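Category: Openings / Hospitality and Table Service

March — by Keir Moncrieff

Table Setting Attendants, Part Time (Tray and Cup Service)

Avura is taking on part-time attendants for the Morrison tea room and the two function rooms behind it. The work consists of laying tables, carrying and placing cups and saucers, clearing, and resetting between sittings. No cooking is involved. Applicants with no paid experience will be considered if they can show steady handling of china.

The post covers the following duties:

Covering each table with its cloth and checking that the drop is even on the long sides.
Setting out trays and drinkware according to the table card.
Clearing cups, wiping trays, and returning both to the service shelf.
Recording chips, cracks, and stained cloths in the breakage log.
Restocking the shelf before the room closes.

The stock held for the rooms is 214 cups with matching saucers and 131 serving trays. Attendants are expected to know the shelf layout by the end of training. Cloths go out to Kultow for laundering and come back folded in quarters; refold anything that arrives in thirds.

Placement follows a fixed method. The tray goes down first, square to the near side of the table unless the card says otherwise. A cup stays on its saucer at all times once it has left the shelf. When the card calls for a cup off the tray, the saucer is set straight on the cloth, clear of the tray rim. Cups are lifted with the saucer, never by the lip. Trays are lowered flat with both hands and are not slid across the cloth, which pulls it out of line.

Shifts run from 7:30 a.m. to 12:30 p.m. or from 1 p.m. to 6 p.m. Most attendants work four shifts a week. Training takes 21 hours, is paid at the full rate, and is completed before the first unsupervised shift. The rooms served almost 2,290 covers last month, and the afternoon shift carries the larger share.

Requirements: able to stand for a full shift; able to carry a loaded tray the length of the room; able to read a table card without help. Flat closed shoes. Aprons are supplied. Hair longer than the collar is tied back. A food handler card is useful but can be obtained after the start date — the fee is refunded with the second paycheck.

Selection is by a short practical session. Each applicant lays one table from a card, clears it, and lays it again from a second card. Speed is not scored. Position, handling, and the state of the cloth afterward are.

To apply, send a one-page summary of past work and the shifts you can cover through the Suvport applications desk, marked "Table Setting." State whether you can start within two weeks. Applicants who need a different shelf height or a cart should say so in the summary, so that it can be set up for the practical session.

Cream tray on the cloth, cup and saucer standing beyond it.

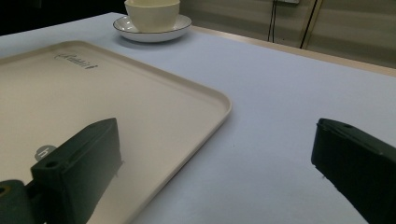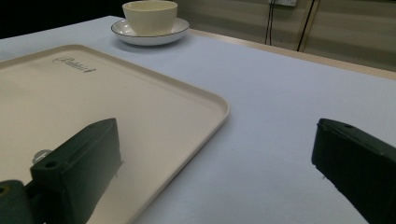

Morrison Tea Room, March

Applications are read in the order received. Those selected for the practical session will be given a time and the name of the shift lead. Bring the shoes you intend to work in.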